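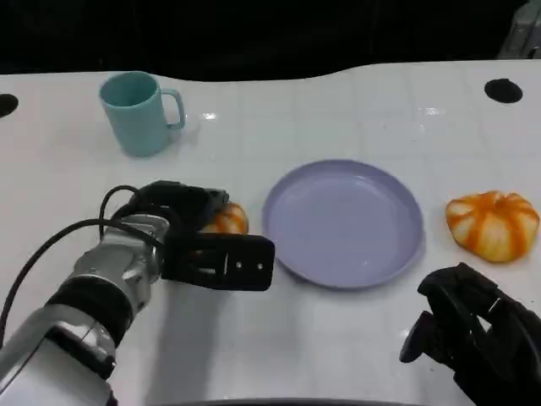

Anastasia Lazaridis

Case summary: Tire pressure warning returns after seasonal wheel change
Account: Tzavaras Tire and Service, fleet counter
Product: Omico sensor programming tool, shop edition
Status: Closed
Last updated: February 21, 2018

Reported issue

The customer operates a tire and light repair business and services delivery vans under contract for Gumetti. After winter wheel sets were mounted, several vans left the shop with the pressure warning lamp off and returned with the lamp on. The shop had written new sensor IDs with the Omico tool and received a "transfer complete" message for each vehicle. Pressures were checked with a hand gauge on return and were within the placard range in every case.

The customer asked whether the replacement sensors, purchased through Tastard, were defective and whether they should be returned under warranty.

Information requested from the customer

The following items were requested before any warranty decision:
Tool software version and date of last update.
Job records for one affected van and one unaffected van.
Sensor part number as printed on the package.
Confirmation of whether the summer wheel sets were stored in the same building.

The customer supplied all items except the job record for the unaffected van, which had been overwritten. The tool retains 60 records and then replaces the oldest.

Entry 1

The tool software was found to be two releases behind. The customer was instructed to connect the tool to a wired network, install the current release and restart. The first attempt stopped with error 109. This code indicates that the tool could not verify its license with the server. The customer's subscription had been renewed in August under a new account number, and the tool was still registered to the old one. The registration was corrected by this office and the update then completed.

Please note that an expired or mismatched registration does not prevent the tool from reading or programming sensors. It only prevents updates. A shop may therefore work for some months with an outdated vehicle list and see no message.

Entry 2

With the current release installed, the customer repeated the procedure on one affected van. The lamp went off at the shop and came on again during the road test. The update was therefore ruled out as the sole remedy, and the case remained open.

The job record was reviewed. Four sensor IDs had been read correctly and sent to the vehicle. Two of those four did not match the IDs read from the wheels after the road test. The two unmatched IDs belonged to the van's summer wheels.

Entry 3

The customer confirmed by telephone that removed wheels are stacked beside the service bay until the end of the shift. Technicians had been triggering the sensors with the tool set to high power, and with the summer set standing close to the van. At that setting the tool can wake a sensor other than the one intended and record the first reply it receives.

The van's own receiver also picked up the stored wheels while it was parked in the bay. This explains why the lamp stayed off indoors and came on only when the vehicle was driven away from the building - the receiver lost contact with two of the sensors it had been told to expect.

Corrective steps given to the customer

1. Move all removed wheels at least 15 feet from the vehicle before reading any sensor.
2. Set the tool to low power. Hold it against the sidewall next to the valve stem.
3. Compare each ID on the screen with the ID written on the work order at mounting.
4. Send the IDs to the vehicle and wait for the confirmation message.
5. Drive the vehicle away from the building for the full relearn period stated in the vehicle manual.
6. Read the sensors a second time and save both records under the same job number.

Where the work order does not show the IDs, the technician should read each wheel before it is mounted and write the number down at that time.

Entry 4

The customer applied the steps to all returned vans. The warning lamp remained off after the road test in each case. One van showed a low battery status on the left rear sensor. That sensor was original equipment and was not part of the Tastard order. It was replaced at the customer's expense.

Warranty determination

No defect was found in the replacement sensors and the warranty request was withdrawn by the customer. The request for reimbursement of labor was reviewed separately and declined under the terms of the service agreement, which exclude programming errors.

Follow-up

The customer asked that record storage be increased. The current limit is fixed in the hardware. Shops that wish to keep a longer history may export records to a computer, where the desktop program holds up to 1,000 jobs. Export instructions were sent to the fleet counter with the closing notice.

To reopen this case, reply to the closing notice and attach both sensor records for the vehicle concerned.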